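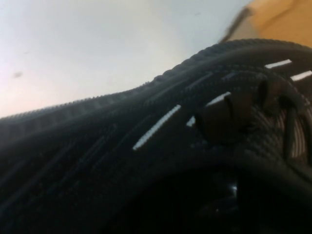 Most of the shoes that come back to Fanholm are fine. Neema Langat, who has packed orders for the small online store for six years, puts that down to people guessing their size. The trouble starts with the packing. Black knit is the worst for it, she says, and a pair with white stripes on black shows every bit of lint twice over. "You put it down on a dusty table and you're brushing it for five minutes," she said when we spoke on 12th November.

Her first rule is a clean surface, wiped before each batch. Her second is to look inside the carton. "Cardboard sheds. You get crumbs in the corners, and they go straight into the knit."
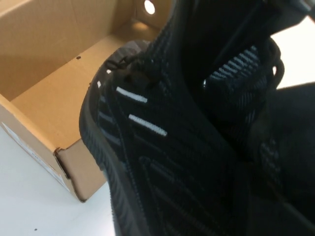
She tips each carton over and taps the bottom before anything goes in. Laces are tucked inside the shoe so they don't catch on a flap. Paper goes in the toe, one sheet only. "Two sheets and you stretch it. Knit doesn't go back the way leather does."

Fanholm sends out 400 pairs in a normal week and reuses cartons when it can. Langat will take one with a torn flap if the walls are still stiff. Old labels get covered or peeled off, and she has had parcels go to the wrong state when somebody forgot. In March they lost 40 pairs that way, and 12 never turned up.

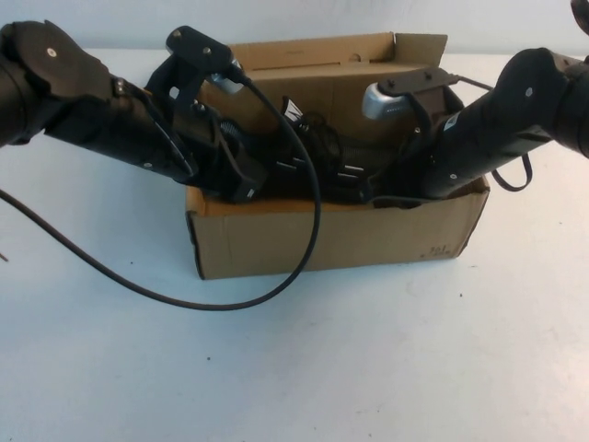
Gouveia would rather see new cartons for everything, and told her that a customer who pays 80 dollars for sneakers shouldn't get them in a used box. Langat doesn't agree. "They keep the shoes. The box goes out with the recycling that night."

She places the shoes heel to toe, soles against the walls, with paper between the uppers. Then she closes the lid and gives it one shake. If anything slides, she opens it up and adds more paper.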